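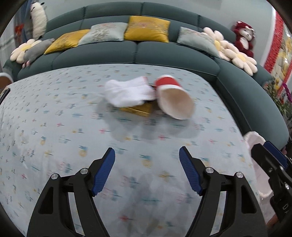 Moruline Printed Sheet Set

Product page last updated 28 May 2025

The Moruline is our everyday printed sheet set, made for beds that get used for more than sleeping. The background is a pale blue-gray, and the print is a small scatter of flowers and sprigs in pink, red, teal, dark blue and yellow. The motifs are spaced well apart, so the sheet looks quiet from across the room and only gets busy up close.

What's in the set

One fitted sheet, one flat sheet and two standard pillowcases. The queen and king sets are cut from the same cloth as the twin. Pillowcases have a plain hem and an inside flap. A third pillowcase can be added at checkout.

Fabric

Brushed cotton percale, woven at the Ghanem mill and printed on one side. The reverse is a paler version of the same blue-gray with no pattern. It feels crisp for the first few washes and softens after that. The fabric is thin enough for summer — if you sleep cold, put a blanket over it.

Fit

The fitted sheet has 12-inch pockets with elastic on all four sides. It will go over a standard mattress or a standard mattress with a thin topper. It is too shallow for most pillow-top models. For those, order the Deep version, which is the same print with a taller pocket.

On beds with a wraparound or curved upholstered headboard, tuck the head end first. There is usually very little room for your hands once the mattress is pushed back. The corner labels are marked HEAD and FOOT.

Color matching

The teal in the print is a small accent and goes well with dark teal upholstery. It also works with navy, cream and most grays. We don't recommend it with bright white pillowcases, which make the background look a bit dull.

Care

Wash warm with like colors before first use. Tumble dry low and take it out while slightly damp if you want fewer wrinkles. No bleach. For a coffee or tea spill, rinse with cold water right away and wash as usual. Expect a little shrinkage in the first wash, which the sizing allows for.

Returns

Unwashed sets can be returned within 90 days. Washed sets can be exchanged for a sewing or printing fault only. Sets bought through Skelora stores go back to the store.

Availability

The April print run was 3,000 sets, and twin and queen are in stock at the Zedbridge warehouse. King is down to the last 600. The Deep version ships separately and can take longer.

Comments

bluedoor_k
Had the queen on the guest bed since last month. Washes fine. The elastic is tighter than my old set, which I like.

Marigold77
Is the background more blue or more gray? On my screen it keeps changing.

bluedoor_k
More gray in the evening, bluer in daylight. Mine is next to a window.

tuckedin
Wish the pocket depth was on the package. I bought the regular one and had to swap it for the Deep. The exchange was easy enough.

Pell R.
Any plans for a crib size in this print?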